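3. Materials and Methods

3.1. Films and storage

Two packaging films were compared. The first, supplied by Vetalska, was a single-layer film with a printed outer face. The second, supplied by Erkik, was a laminate of the same outer film with a metallized inner layer. Both were formed into pillow bags and filled with salted potato chips from one production run. Bags were sealed on the same line at the same jaw setting, and any bag with a visible fold across the seal was removed before storage.

In total, 348 bags were stored, half in each film. They were kept on open shelves in a dark room, with the seals facing up and no bag resting on another. Moisture content was measured by oven drying at the start of storage and again at each sampling point. Bags were opened one at a time, and the chips were crushed and weighed within 2 minutes of opening. Printed retail bags were used in all trials, as plain bags had given different seal strengths in earlier work (Bashir and Ezeani). A printed snack bag held by its top corner, so that it hangs straight down, is shown in Figure 2a.
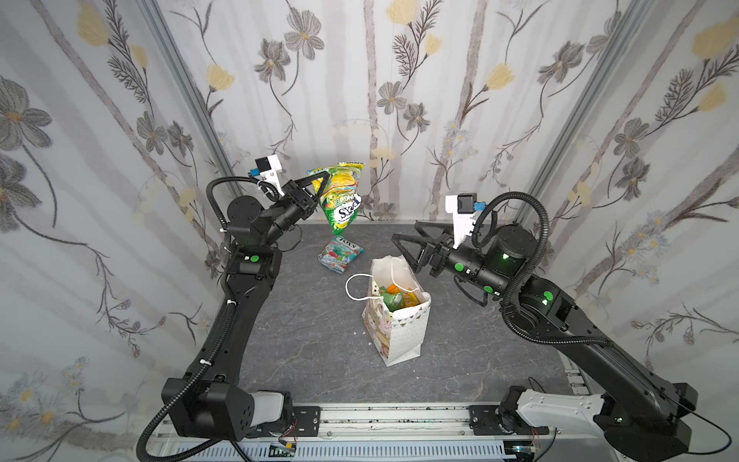 3.2. Sensory panel

Crispness was scored by a panel of 48 adults who reported eating potato chips at least once a month. Sessions were held on Wednesday mornings. Each panelist received one sample from each film in a plain cup with a three-character code, and the serving order was balanced across the panel. Water and unsalted crackers were provided between samples. Scores were marked on an unnumbered line running from "not crisp" to "very crisp" and were later converted to a scale of 0 to 100.

Panelists did not see the bags during scoring. A separate question on package appeal was asked after the last cup had been returned, and those answers were not used in the crispness analysis.
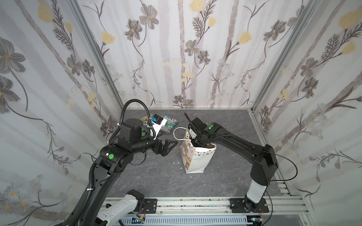
Package appeal was included because earlier studies disagree on whether buyers connect the look of a bag with the freshness of the food. Akpan found no link in a mail survey of 2000 households, while Bokov found a small one among store shoppers. Background may explain part of the gap. A bag judged against a busy pattern, such as the gray and yellow flowers on the walls in Figure 2b, can look duller than the same bag on a plain shelf. For this reason panelists rated each bag on a bare white counter under the same ceiling light.

Appeal was rated for single bags and for bags placed in a group, as shoppers rarely meet one package alone. The order of the two ratings was switched for half of the panel. Grouped packages, six in this case, are shown in Figure 2c.

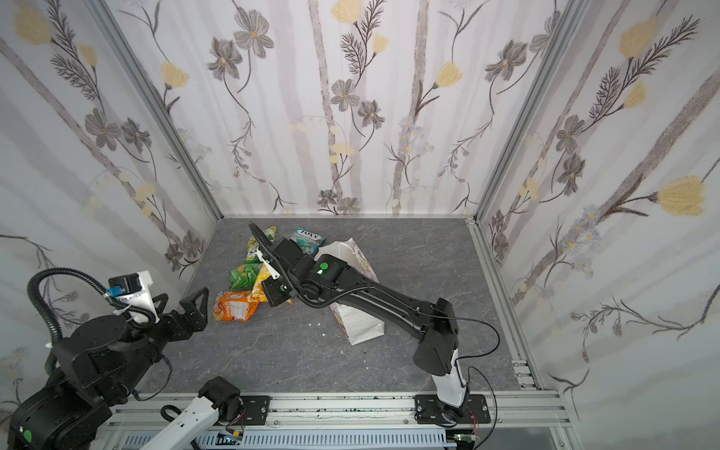 3.3. Data analysis

Moisture values were compared between films at each sampling point with a two-sided t-test. Crispness scores were fitted with a mixed model in which film and storage time were fixed effects and panelist was a random effect. Bags that had lost their seal during storage were left out of both analyses – they are reported separately in Section 4.3.

Figure 2. Packaged items: (a) snack bag held by the top corner; (b) patterned background; (c) grouped packages.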